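Marnorum 机器人实践课讲义(二)
夹爪、腕部相机与第一次抓取

编写:Jytte Damgaard
实验辅导:Villads Hafstein、Védís Frandsen
修订日期:2022年1月3日

一、本次课的内容

上一次课我们学习了怎样打开控制箱、怎样让机械臂回到零位。本次课开始使用腕部相机,并且用遥操作的方式抓取一个瓶子。请在上课之前读完第二节和第三节。第四节可以在实验室里一边做一边读。

本课程用中文上课,可是控制软件 Brøndum 的界面是英文的。所以第一次出现的术语,我在括号里写了英文。如果你发现我的中文术语和教科书不一样,请以教科书为准,并且告诉我,我会在下一版改正。

二、腕部相机看到什么

腕部相机(wrist camera)固定在手腕上,跟着手腕一起运动。因此,夹爪在图像里的位置基本不变,变化的是桌面和墙。初学的同学常常觉得不习惯:手腕向左移动,图像里的桌子却向右移动。请先用慢速档练习几分钟,直到不需要思考方向为止。

每一组在放物体之前,都要先保存一张空桌面的参考图像。保存以前,请把夹爪完全张开,并检查下面几点:

两个指尖都要在图像里,高度应当接近。
桌子的远边要看得见,允许有一点倾斜。
两指之间不能有任何物体。
图像里不能有人的手或者袖子。
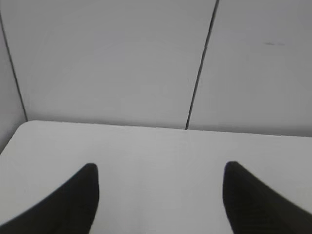

图1 夹爪张开时的参考图像,两指之间只有桌面。

图1中桌子的远边从左向右稍微下降,这个程度可以接受。墙板之间的深色接缝很清楚,而指尖有一点模糊,评分时不扣分。做位置比较的时候,建议用接缝与桌边相交的那一点作为标记。白色的桌面没有纹理,软件在上面很难找到特征点,去年有两个组在这里花了整整一个下午。

参考图像存好以后,不要再调节曝光。如果必须调节,就要重新保存一张。

三、遥操作的基本规则

操作员坐在主手前面,记录员坐在旁边。两个人每做完8次尝试就交换位置。Asger Østergaard 老师要求每个组的两位成员都有完整的操作记录,所以请不要让比较熟练的同学一直操作。

速度限制在软件里设为8,单位是软件自己的档位,不是厘米每秒。第一次课有同学把它理解错了,在报告里写了单位,请注意。

急停按钮应当在记录员伸手就能按到的地方。按下急停以后,先喊“停”,再松开主手。重新上电必须由辅导老师来做。

指尖不可以碰到桌面。如果碰到了,即使很轻,也请在记录表的备注栏里写下来。

四、抓取瓶子

本次使用的物体是白色塑料瓶,瓶身接近方形,四个角是圆的,盖子是螺旋盖。选择它有两个理由。第一,它与桌面颜色相近,轮廓不容易分辨,操作员必须学会看边缘和明暗。第二,方形的瓶身对夹爪的角度有要求,如果角度不对,瓶子会先转动,然后才被夹住。

操作步骤如下。

(1)把瓶子直立放在桌子中间,盖子拧紧。
(2)张开夹爪,从瓶子的上方慢慢接近,让瓶盖保持在图像的中间。
(3)下降到瓶身的高度。不要夹瓶颈,也不要夹盖子。
(4)先让一个手指靠近瓶身,停下来,看另一侧还有多少距离。
(5)左右移动手腕,使两侧的距离相等,然后闭合夹爪。
(6)抬起瓶子,保持三秒,放回原处。

第(4)步是最容易出错的一步。很多同学看到一个手指碰到了瓶子,就立刻闭合夹爪,结果瓶子被推着走。

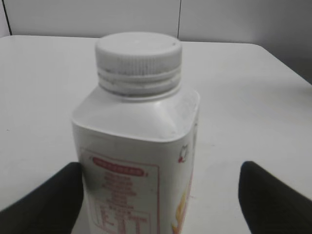
判断两侧距离的时候,可以看手指和瓶身之间露出来的白色桌面。只要有一侧还露出桌面,就说明这一侧还没有接触。反过来的判断要小心:手指遮住了一部分标签,只说明它在相机的方向上挡在标签前面,不一定说明已经夹紧。是否夹紧,请看软件窗口右下角的电流值。

标签上的小字在腕部相机里一般读不出来,请不要用文字来对准。瓶身的竖直棱边和标签的红色边框更可靠,在图像模糊的时候也能认出来。

五、数据的保存

每一次尝试保存为一个片段(episode),不管成功还是失败。请不要删除失败的片段。上学期全班一共保存了2,819个片段,其中失败的片段后来对 Bjartur Hallgrímsson 的毕业设计很有用处。

本学期每组的目标是200个片段,在二月底以前完成。文件夹的名字由组号和操作员姓名的首字母组成,中间用下划线,不要用空格。片段的标签只有三种:成功、滑落、未接触。如果你不能决定用哪一种,请在备注栏写明情况,然后问 Védís。

六、课后作业

1. 交一张本组的参考图像,并用两三句话说明你们选了哪一点作为标记,为什么。
2. 从本组的片段里选一个“滑落”的片段,说明手指是在什么位置接触瓶身的。
3. 如果把瓶子换成圆柱形的,第四节的步骤(5)需要怎样修改?请写出你的想法,不需要做实验。

作业交到课程网页的 Bistness 文件夹,格式为 PDF。迟交的作业我也会看,但是不给书面意见。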